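How to Clear a Shared Table After a Snack Break

By Vega Collado
19 December 2021

A table that several people use through the day collects small trash faster than anything else in the building. Most of it is light, dry, and easy to pick up, and the whole job takes a few minutes if you do it in the right order. These steps are the ones we use at Trelevby, where one long room holds both the work areas and the tables where people eat.

What you need

A small wastebasket or a paper bag that stands open by itself
A tray for cups and mugs
Two cloths, one damp and one dry
A little dish soap
A soft brush, if there are crumbs

Keep all of it on one shelf. At the Woston office the cloths were in a closet down the hall, and the tables there were wiped twice a week at best.

Before you start

Ask if anyone is still eating. If a cup has a name on it, leave it where it is until the owner says otherwise. Move papers, phones, and keys to a chair so that nothing gets thrown away with the wrappers. If the table is also used for work, check with whoever used it last before you move anything that is not food or trash.
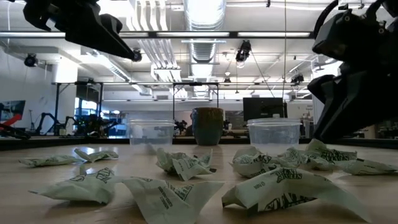
Reading time: 4 minutes (around 800 words with the notes)

Candy and snack wrappers go first. On a pale wooden top, crumpled green paper stands out well, but flattened pieces are easy to miss, especially near the sides of the table. Hold the bag just below the edge and work from one side to the other. Pick the wrappers up by hand. Sweeping them with your arm sends half of them to the floor and can knock over a cup.

Open any wrapper that feels heavy for its size. People fold them over a piece they mean to finish later, or over chewing gum. Finished wrappers can be pressed together into one ball so they take up less room in the bag.

Paper or trash?

A plain paper wrapper with no coating can usually go with paper recycling if it is clean. A wrapper with a waxy or shiny inside goes in the trash. Tear a corner to check. If you see a thin film stretching at the tear, treat it as trash. Very small pieces are often refused by recycling programs even when they are plain paper, so look at your local rules.

Cups and mugs

Leave these until the wrappers are gone. Clear plastic cups are light and tip over when they are empty, so lift them straight up and set them on the tray. Short, wide ones can be stacked if they match, but check inside first. A wrapper at the bottom of a cup will make the stack lean.

Ceramic mugs go on the tray separately. Do not put a mug inside a plastic cup or the other way around. The rim will scratch the plastic, and the two can stick.

Wash the plastic cups by hand in warm water with a drop of soap, and use a soft sponge. Clear plastic shows every scratch. Dry them right away if your water is hard, or they will cloud. A glazed mug can take a firmer scrub. For tea stains, use a spoonful of baking soda and a little water, rub, and rinse.

Wiping the table

Brush crumbs toward you and into the bag. Wring the damp cloth out until it no longer drips, then wipe along the grain from the back edge to the front. Follow with the dry cloth. Standing water leaves pale rings on a wooden top, and a wet cloth left overnight leaves a bigger one.

For a sticky patch, lay the damp cloth over it for a minute and then wipe. Do not scrape with a knife. A plastic card held nearly flat will lift anything that has hardened.

Putting things back

Return the papers and keys. Put clean cups upside down on the drying rack and take them back when they are dry. Set the wastebasket next to the table, within reach of someone sitting down. Jeferson Aguiar moved ours from the door to the table leg in April, and there has been much less to pick up since then.

Empty the basket at the end of the day. Rinse both cloths, hang them over the rail, and put out a fresh pair every Monday.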